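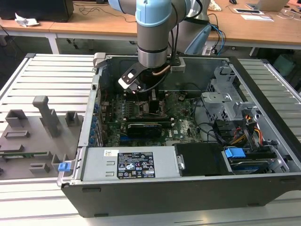 Figure 3. An open desktop tower on its side, with the motherboard, graphics card and memory slots exposed.

4.2 Does repair really extend service life?

The claim that a repaired office computer gains several extra years of use is repeated so often that it is rarely checked. Most papers that make it cite the Mitardale survey, and the survey asked owners how long they expected to keep a machine after repair. Expectation is a poor stand-in for use. Semeniuk went back to the same owners 12 months later and found that many of the repaired desktops had been moved to a closet or a spare desk. They still worked, and they were still counted as saved.

The Wedon figures have a different problem. Machines were accepted for repair only if a technician judged them worth the effort, so the sample was already tilted toward computers likely to last. The comparison group, drawn from the Prirkden recycling stream, had no such filter. We do not see how the two can be set side by side, although Kushnir does so without comment.

Desktop towers (Figure 3) are usually offered as the best case, as their parts can be reached and swapped. We accept that access matters. Whether it changes what owners do is a separate question, and only two of the studies reviewed in this section tried to answer it. Both relied on self-reports collected in November, when many offices were already planning new purchases.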